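Rebelo Housing opens Household Sharing Library in Nundham

Tenants and neighbours can borrow kitchen, cleaning and repair items without charge at the former Plerneseck Road post office

NUNDHAM, 2024-03-15 – Rebelo Housing, the registered provider of affordable homes in Nundham and Sollstead, has announced the opening of the Nundham Household Sharing Library, a free lending service for everyday household goods. The library occupies the ground floor of the former post office on Plerneseck Road and is open to all residents of the town, including those who are not Rebelo tenants.

The service opens with a stock of 1000 items. These include cookware, cutlery, small electrical appliances, stepladders, carpet cleaners, sewing machines, decorating equipment and hand tools. Most items may be borrowed for up to 20 days, and a loan may be renewed once if the item has not been reserved by another member.

The library was developed following a survey of residents carried out last September. A total of 166 households responded. The most frequent request was for help with the cost of setting up a new home, followed by access to tools for minor repairs and storage for things used only a few times a year. Many of those who replied had moved within the past two years and described having to buy basic kitchen goods at short notice, often before their first wages or benefit payments had arrived.

In response, Rebelo Housing has placed particular emphasis on its Starter Kitchen scheme. Under the scheme, a household moving into a new tenancy may borrow a set of pans, plates, bowls, mugs, cutlery and preparation tools for a longer period than the standard loan. At the end of that period the household may return the set, exchange part of it, or keep any pieces that it wishes to go on using. No payment is required in any of these cases.

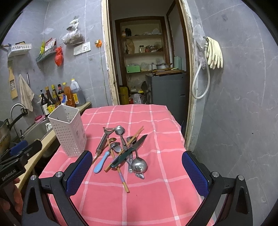 Sets are made up from donated goods and are not expected to match. Members may choose individual pieces from the shelves if they already own part of what they need, and staff will help to put together a selection suited to the size of the household and the type of cooker installed. Households with induction hobs are asked to mention this when booking, as not all pans held by the library are suitable.

All electrical items are safety tested before they are placed on the shelves and tested again at regular intervals. Bladed tools are checked on return and are lent to adults only. Items which cannot be repaired are withdrawn and, where possible, sent for recycling through the Sollstead household waste centre.

A spokesperson for Rebelo Housing said: "Moving home is expensive, and much of that expense falls in the first few weeks. A family that has paid a deposit and hired a van should not also have to find the money for every saucepan and tin opener on the same day. We are pleased to be able to offer something practical, and we are grateful to the residents whose replies to our survey shaped the service."

Membership is free and may be arranged in person. Applicants should bring one document showing their name and one showing an address in Nundham. Residents who do not yet have proof of a new address may use a tenancy offer letter. There is no limit on the number of visits a member may make, although no more than 30 items may be held by one household at any time. Starter Kitchen sets do not count towards this limit.

The library does not charge daily fines. Members who need to keep an item beyond its return date are asked to contact the desk so that anyone waiting for it can be told. Accidental breakages should be reported when the item is brought back. A charge may be made only where a high-value item, such as a carpet cleaner or sewing machine, has been lost or deliberately damaged.

Conversion of the building included the installation of a level entrance, an accessible toilet and a small workshop at the rear. Original features of the post office, including the counter and the parcel hatch, have been retained. The counter now serves as the lending desk, and the hatch is used for returns. Returns may be left at the hatch during opening hours only, and members are asked not to leave goods on the pavement when the building is closed.

A programme of short practical sessions will be held in the workshop. The first sessions will cover bleeding radiators, repairing a dripping tap, replacing a plug fuse and hemming curtains. Places are free but must be booked at the desk. Young people under the age of sixteen are welcome when accompanied by an adult.

Donations of clean household goods in working order are now being accepted. The library is particularly short of large saucepans, baking trays, colanders, kettles and extension leads fitted with surge protection. It is not able to accept mattresses, upholstered furniture, gas appliances, car seats or cycle helmets. Those wishing to donate larger appliances are asked to speak to staff before bringing them to the building, as storage space is limited.

Rebelo Housing will review the service after its first year of operation. The review will consider levels of use, the condition of the stock and whether a second lending point should be opened in Sollstead. Until then, Sollstead residents who hold a Rebelo tenancy may join the Nundham library on the same terms as Nundham residents and may ask for items to be delivered to the Rebelo neighbourhood office in Sollstead for collection.

Notes to editors

Rebelo Housing is a not-for-profit landlord providing homes for rent and shared ownership in Nundham, Sollstead and the surrounding villages.

The Nundham Household Sharing Library is funded from Rebelo Housing's community investment budget. The cost of the service is not added to tenants' rents or service charges.

Opening hours, a list of items available for loan and the full donation guidelines are displayed at the library entrance and at all Rebelo Housing neighbourhood offices. Printed copies in large type are available on request.

Media enquiries and requests to visit the library should be made to the Rebelo Housing communications office.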